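Good practice for recording with hand-held grippers away from the lab

Posted by Viktória Hegedűs, September 3, 2019
Filed under: Field recording, House rules

These steps cover a single-operator session with one hand-held gripper on a table in somebody else's building. They replace the old two-page sheet. If you are working with the fixed arms, use the Clullitz bench rules instead.

Before you go

1. Get permission in writing from whoever runs the building. A spoken yes from reception is not enough. The letter should name the room or courtyard, the hours, and the person who can stop the session.

2. Ask what the public can see and hear. In a shared space you need a sign at each entrance you can reasonably reach, at eye height, saying that recording is taking place and giving a phone number. Use the printed Pálfi template and do not write your own.

3. Check the gripper on the bench. Close the fingers on the test block 11 times. If either finger slips or stays bent, swap the pair. Look at the screws on the plates while you are there and tighten any that turn by hand.

4. Charge everything overnight. Andor Bognár keeps the spare batteries and will want them signed out.

Setting up the table

5. Choose a table you can walk all the way round. Move the chairs back if they catch your hips or elbows, and put them back as you found them at the end.

6. Lay out the objects from the session list. Small flat things go where you can reach them without leaning over the tall ones. Bottles and tubes stay closed for the whole session.

7. Take away anything with a name, address, card number or photograph on it. This includes post, lanyards and phone screens. Brand names on ordinary goods may stay.

8. Bags, folders and paperwork can go on a chair, but nothing personal should be readable from the table.

9. Look up. Glass roofs are pleasant to work under, but the light changes quickly on a cloudy day. Note the weather at the start and again whenever it changes enough for you to notice.

Recording

10. Say the session number out loud, then start. Keep each take to one task. If you make a mistake, finish the movement, put the object down and mark the take as failed. Do not delete it. Of the 3,170 takes checked last winter, 732 had no mark at all, and Judit Szénási had to watch every one of them again.

11. Approach at a steady speed. With a rounded object such as a computer mouse, bring one finger down each side and line both up before you close. Keep your free hand off the table.

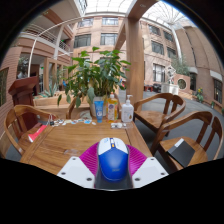

12. Stop at once if a member of the public comes within arm's reach or asks you to stop. You do not need to discuss it. Mark the take and wait.

13. Rest for ten minutes in every hour. Wrist pain is to be reported the same day, even if it has gone by the evening.

Before you leave

14. Check the objects against the list, then look under the table and on the chairs.

15. Take down the signs.

16. Wipe the fingers with a damp cloth, no solvent. The Iltex spray in the cupboard is for the metal parts only.

17. Copy the files to the Ellomus drive before they go anywhere else. Do not send takes by email or keep them on your own laptop.

Keeping the record

Fill in the session form on the day. Faces caught in the background must be noted with the take number so that they can be blurred. Forms go to Attila Nyitrai, and a form without the permission letter attached will come back to you.

The rules will be looked at again in December. Send changes to Aranka Simon, with the step number in the subject line.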